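La tía Beca siempre decía que una casa se vende sola si huele a pan, y por eso aquel sábado, cuando Lleucu Owen subió la cuesta de Cisley con las llaves en el bolsillo, lo primero que hizo fue encender el horno. No tenía harina, ni levadura, ni mucha idea de cómo se hacía un pan, pero el horno encendido ya era algo, y además la cocina estaba helada.

Beca Humphreys había vivido allí toda la vida, primero con sus padres y después con un gato llamado Jurard, que mordía a las visitas y dormía dentro del cesto de la leña. Dejó la casa, un piano sin afinar y 158 cartas atadas con cordel de cocina. Lleucu lo supo porque su tía, que lo numeraba todo, había escrito la cifra en la esquina del último sobre, con aquella letra suya inclinada, como si anduviera siempre contra el viento.

El comprador tenía que llegar a las cuatro. Venía de Clindero, al otro lado de la bahía, y por teléfono había ofrecido 3,000 menos de lo que pedía el anuncio, con una voz tan amable que a Lleucu le costó ofenderse. Le quedaban, pues, un par de horas – tiempo de sobra para barrer, abrir las ventanas y no leer ninguna carta.

Leyó la primera, claro. Y luego la segunda, de pie, con la escoba apoyada en la cadera.

Eran todas de un tal señor Humphreys, que no era pariente, aunque compartiera el apellido, y que durante años le había escrito a Beca desde el faro para contarle cosas pequeñas: que el café se le había mojado, que había visto pasar una barca con un perro sentado en la proa, que pensaba pintar la puerta de rojo para que ella la distinguiera desde la ventana de la cocina. «Si un día la ves abierta», ponía, «es que hay té».
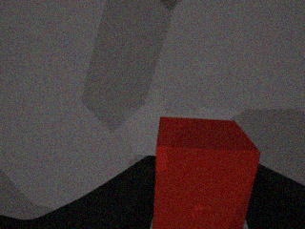
## La ventana de la cocina

Lleucu dejó la carta sobre la mesa y limpió el cristal con la manga. Fuera llovía de esa manera mansa en que llueve en Cisley, sin prisa por terminar, y al final del cabo el faro apenas era una raya más clara sobre el mar. Estuvo un buen rato buscando la puerta, con la nariz casi pegada al vidrio, igual que debió de hacerlo su tía tantas tardes mientras se le enfriaba la sopa.

A las cuatro en punto llamaron. El hombre de Clindero traía el paraguas vuelto del revés y un paquete de bollos bajo el abrigo, y dijo que perdonara, que había visto luz y que qué bien se estaba allí dentro.

– Todavía no he barrido – dijo Lleucu.

– Yo tampoco he comido – contestó él, y le tendió los bollos.

Los calentaron en el horno, ya que estaba encendido. Hablaron del tejado, de las goteras y de aquel gato imposible, y cuando por fin él sacó del bolsillo el papel con las cifras, ella lo dobló con cuidado y lo metió debajo del azucarero.

– Antes tengo que leer unas cartas – dijo –. Me quedan bastantes.

Él miró por la ventana, asintió y preguntó si había más té.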